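Home | News | TV | Film | Stage | Reviews | Subscribe

Bakesance leads the field at Grunwood Screen Awards

19/06/2019

What a night for Bakesance! The small comedy about a bakery that reopens inside a former courthouse took four prizes at the Grunwood Screen Awards, including best comedy series, and its writer and star A-yeong Yang went home with two of them.

Yang won best lead performance in a comedy and shared the writing prize for the season finale, the one with the wedding cake and the power cut. She got a standing ovation before she had even reached the microphone.

"I wrote the first episode on the back of flour bags," she told the crowd in Cleltthorpe. "My mother still has one of them on her fridge, and she is going to be unbearable tomorrow."

The show came into the evening with 14 nominations, more than any other series this year. It was up against some strong company, too - the political satire Second Reading had been a favorite with critics all spring, and plenty of people in the hall expected it to take the top prize.
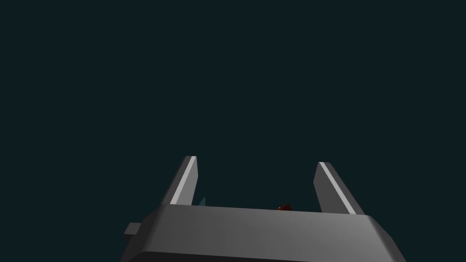 The drama awards were spread more widely. Sakai, the slow and beautiful family saga set in a fishing port, won best drama series and best score, and its closing theme got a live performance halfway through the show, with a choir of 50 singers filling the balcony. If you have only heard it through TV speakers, you have missed a lot.

Voters chose from 102 entries across 34 categories, both records for the awards. Several of the new categories went to first-time nominees, and the prize for best short-form series brought the loudest cheer of the night when its two makers, still in their rain jackets, ran down the aisle from the very back row.

Bakesance finished its second season in May and a third has already been ordered. Yang said filming starts this fall, with the same cast and, she promised, a much bigger oven. The first two seasons are being repeated all through the summer - a great chance to catch up if you haven't met the judge and his sourdough yet.

Contact us | Copyright 2019 | Back to top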